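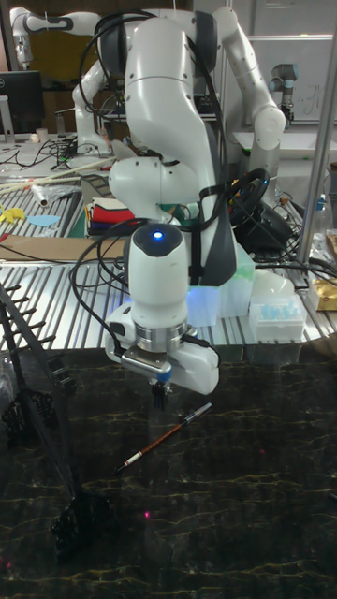

Bench supplies, January update

Hi Da-eun, quick one on how the Putgate money is going! The big win is that the small stuff finally has a home (well, most of it). I'd been putting off the folded fabric for ages, and it's staying in one stack, red and navy and yellow all together, until I get a proper drawer. The pen lives on the dark marbled top now. Cardboard and paper cutouts go on the slatted bench, and the pipette tips stay in their own box.

Money so far: I've spent 300 of the 2,000, mostly on labels and lidded boxes from Forsberg. I ordered 13 boxes and they sent the wrong lids the first time, so that ate up a whole morning on the phone. Next up is the cable mess, which I keep walking past. I'd also like to get the clear boxes labeled on the front, as I'm forever opening the wrong one.

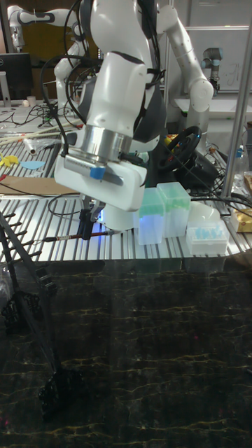 Idun Blomqvist would like the labels on the lids and the pipette tips moved closer to the sink, and she asks that the rest of the money wait until the drawers are priced. Fine by me! I'll send you the drawer quote when Forsberg gets back to me.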